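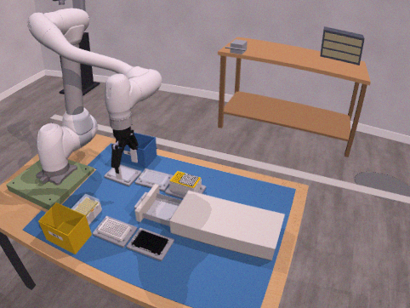
Students of the Uneck club reported that they had expected to spend the first month moving the arm, and that they spent it instead deciding where the plates should go. Their remark is repeated in many student projects, and it sets the subject of this chapter.

Courses > Student Robotics > Part 2: Team Projects > Chapter 4

Chapter 4: Planning a Shared Bench

In Chapter 3, students programmed a single movement between two fixed points. A team project makes further demands. Several programs must share one bench, and every member must work from the same names and the same starting positions. In the Bokier Challenge, teams lose marks when a container is called one thing in the plan and another in the code.
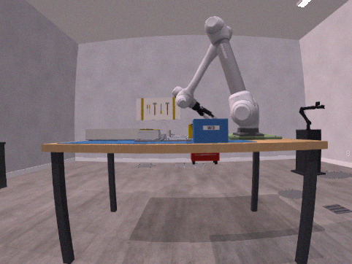 O. Hordiienko
Lecturer and Project Supervisor

Labels such as the "W2" on the front of the blue box give a team a common vocabulary. A label should be short, and it should be used in exactly the same form in the plan, the program and the logbook.

The chapter follows the Prosivis project, in which student teams program an arm to handle laboratory plates in simulation. Over one term the teams recorded 1,239 trials, of which 810 were accepted for marking. The remainder were set aside, mostly for incomplete logbook entries. Students should keep this in mind when they organise their own records.

Section 4.1 deals with the bench plan and Section 4.2 with naming. Section 4.3 covers the division of labour within a team. Before starting Section 4.1, each team should have its logbook open and a blank copy of the bench plan ready to fill in.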